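Health > Theatre Practice > Features

Search this site Enter keywords Go

Print this page | E-mail this page

Thread, tension and time: how a wound gets its strength back

27 July 2018

By Javiera Daza

A suture is a temporary load-bearing part. It holds two edges of tissue together until the tissue can do the job unaided, and its specification follows from how long that takes. Skin on the face may need holding for less than a week. The abdominal wall needs support for many weeks, and tendon for longer still.

Healing tissue gains strength unevenly. In the first days the wound is closed by little more than clot and a loose mesh of protein, and nearly all the load is carried by the thread. Collagen is then laid down quickly but in poor order. Over the following months it is broken down and rebuilt along the lines of stress. Even a mature scar in skin does not recover the full strength of the skin it replaced.

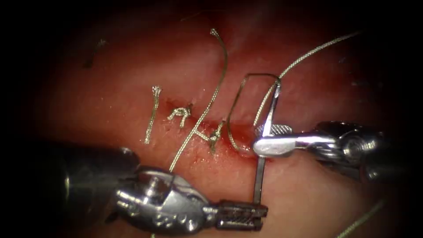
Absorbable threads are chosen against this curve. Two figures are quoted for each material, and they are often confused. The first is the period over which the thread keeps useful strength. The second is the period over which its mass disappears. A braided synthetic may have lost nearly all its strength while much of its bulk is still in place. For closure, only the first figure matters. The second matters where a lingering foreign body would cause trouble, as in the urinary tract, where stones can form on it.

Alvar Wallin runs the materials bench at Amthorpe, where threads are soaked in warm buffer solution and pulled to failure at set intervals. His current series has 123 samples in it, drawn from 13 batches.

"The straight pull is the easy test," he says. "The knot is where it goes. A thread that looks generous on paper can lose a third of its strength once you tie it, and more if the knot is badly laid."

Knots weaken a thread by bending it sharply under load. The outer fibres are stretched, the inner ones are crushed, and failure usually starts at the point where the strand enters the knot. Single-filament threads slip more readily than braided ones and need extra throws. Each throw adds bulk, and bulk provokes inflammation.

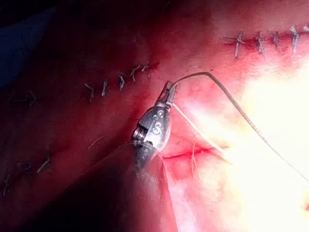
Spacing is the other variable under the surgeon's control. Small bites placed close together spread the load over more tissue than large bites set far apart. In the midline of the abdomen, the usual guidance is a thread at least four times the length of the wound. A lower ratio suggests that the stitches are too widely spaced or have been pulled too tight. Tight stitches cut off blood supply at the edges and can tear through as the tissue swells.

Wallin's group logs its results in a database called Trarkard, which now holds more than 2,000 pull tests. The entries include storage temperature, a point he considers neglected. Absorbable threads break down by reacting with water, and a foil packet left open in a humid store has begun to age before it is used.

The next series, due to start in April, will compare 3 knot types in one thread size.

Print this page | E-mail this page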